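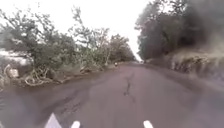
gtamayo
Patching lasts one winter and then you pay for it again. I've said this every spring and I'll say it again in March, so you may as well get it now.

posstead_pete
Morning, Giuliana. For anyone just joining, the question is whether the households on the Tandport road chip in for a proper resurface or keep filling holes as they show up. It's a private road past the Quintero turnoff, so the county's contribution is good wishes.

maribel_a
I'm for patching. A resurface quote came in at $100 a month per household for 30 months. A bag of cold patch is a lot less than that and I can tamp it down with my own truck.

gtamayo
You can, and you have, and your patch by my mailbox is now a hill. I spilled a full coffee on it Monday. On it, in it, I'm not sure what the word is for a hill with a hole next to it.

maribel_a
It settles. Give it time.

gtamayo
It's had two years.

lowgear
Unpopular opinion but what about tearing up the asphalt and going back to gravel? My folks' road was gravel for decades. You drag it twice a year and you're done. Nobody drives fast on it either.

posstead_pete
My allergies and my black car would both like a word.

lowgear
So wash the car.

skesix88
Neither side is talking about water. You can pave that road in gold and it'll crack if the ditches stay full of leaves and roots. Clean the ditches first, cut back the brush on the shoulders, seal what's left, THEN argue about money. I did 21 years on a county road crew, for what it's worth.

maribel_a
Ditches I can get behind. Ditches are cheap.

gtamayo
Ditches are cheap until you're the one in the ditch. But fine, he's right. I'd still want the first stretch milled and done over, where the old patches have patches. Crack sealer on that is like putting lip balm on a broken arm.

skesix88
Depends how deep it goes. Take a screwdriver out there. If it sinks in at the edges your base is shot and sealer's a waste. If it doesn't, seal it and leave it alone.

lowgear
Gravel doesn't need a screwdriver.

posstead_pete
OK, so ditches on Saturday morning? I have two shovels and a bad back – somebody else can have the second shovel. The first one too, if they ask nicely.

maribel_a
I'll bring the truck. And 20 bags of cold patch, in case.

gtamayo
Leave the cold patch at home, Maribel.

maribel_a
Ten bags.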